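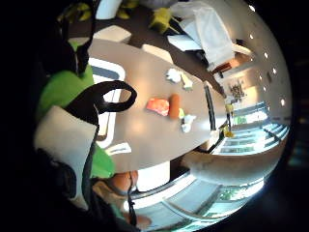 3.2 Collection procedure

Demonstrations were recorded with the Swati hand kit, a wearable sensing device that takes the place of a teleoperated arm. The operator performs the task directly, and the kit records hand motion together with a wide-angle view from the hand. No robot is needed at the collection site. This allowed the sessions to be held in ordinary shared rooms with daylight, furniture and reflections of the kind that a deployed system would have to handle.

The task used throughout this section is pick-and-place of soft objects on a tabletop. Soft toys were chosen as the main object class for two reasons. They change shape when grasped, so that a policy cannot rely on a fixed outline, and they tolerate a wide range of grasp forces, so that the recorded finger motion reflects the habits of the operator more than the limits of the object. Operators received a short written instruction naming the goal and were otherwise free to choose the order of objects, the approach direction and the speed.

In total, 534 demonstrations were kept for training. A further 60 were set aside before any model was fitted and were used only for the evaluation in Section 4. The split was made by session, so that no room layout appears in both sets. Recordings were removed when the hand pose was lost for longer than 2 seconds at any point between the first contact with an object and its release.

3.3 Pose reference

The hand-mounted camera alone gives a usable estimate of relative motion, but the estimate drifts when the hand turns quickly or when a large part of the view is filled by the object being held. For this reason a printed square marker is carried on the kit and observed by a second, fixed camera beside the workspace. The marker track is aligned with the hand-camera track after each session and serves as the reference against which drift is measured. It is not given to the policy as an input.

Figure 2 gives the fixed-camera view of an operator reaching over the table with a green plush toy in the gloved hand. The marker stands above the back of the hand, where it is in view of the fixed camera.

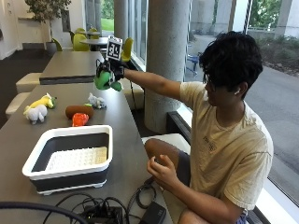 Figure 2. Fixed-camera view during collection, with the marker carried above the gloved hand.

Armindo Mota, commenting on an earlier draft, objected that a marker track should not be treated as ground truth in this setting, as its error grows when the square is seen at a steep angle, and that drift figures computed against it could flatter the hand camera in exactly those motions where both sources are weak. We accept the point. Segments in which the marker was seen at a steep angle are now left out of the drift measurement, although they remain in the training set, and the term "reference" is used in place of "ground truth" throughout.

The change affects the reported drift but has no bearing on the policies themselves, which were trained on the hand-camera track in both versions of the analysis. The Urnidton baseline was evaluated under the same rule.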